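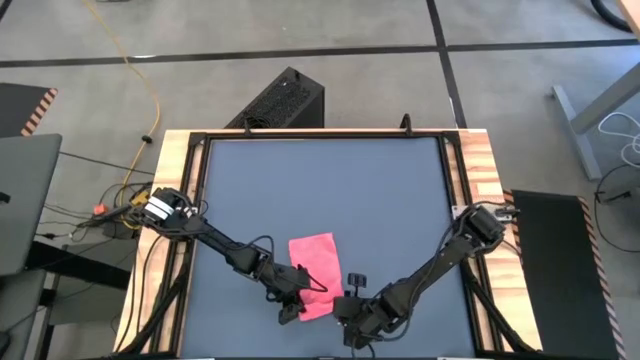 According to Érica Toledo, a shared bench rule is worth having only if a newcomer can apply it on the first morning without asking what it means. The remark appears in the preface to the second edition of the **Triltlow Code**, a set of good-practice rules for work with paired robot arms on cloth and other soft goods.

## Scope

The Code applies to benches on which two arms share one work surface. It covers the mounting of the arms, the floor area next to the bench, the handling of the cloth and the keeping of records. Single-arm benches and mobile robots are excluded. It is a voluntary code and does not replace national law on the safety of machinery.

## History

The first edition was drawn up at Triltlow by the firms Gretus and Vieira, whose operators had until then followed separate house rules. It was largely concerned with emergency stops. The second edition, issued in March, added the chapters on cloth and on records after a review of 1183 bench logs. Neneck adopted the Code later, with a reservation on clause 3.

## Principal rules

**Mounting.** Each arm is fixed to the bench or its frame before power is applied. Fixings are checked at the start of every shift and after any collision.

**Floor area.** Walkways are marked and kept clear. Cables that must cross a walkway are covered or secured. Spare cable is coiled and stored away from the arms.

**Shared reach.** Where both grippers may hold the same piece of cloth, one arm is named as the leading arm in the written procedure. The other may not pull against it.

**Entry.** No person reaches over the work surface while either arm is powered, save under the reduced-speed mode set out in clause 3. Neneck requires full power-off in all cases.

**Records.** Failed attempts are logged in the same form as successful ones and may not be deleted.

## Reception

Operators at Vieira have objected to the length of the shift checklist. A shorter form is permitted for benches in continuous use, provided that the full list is completed once a day.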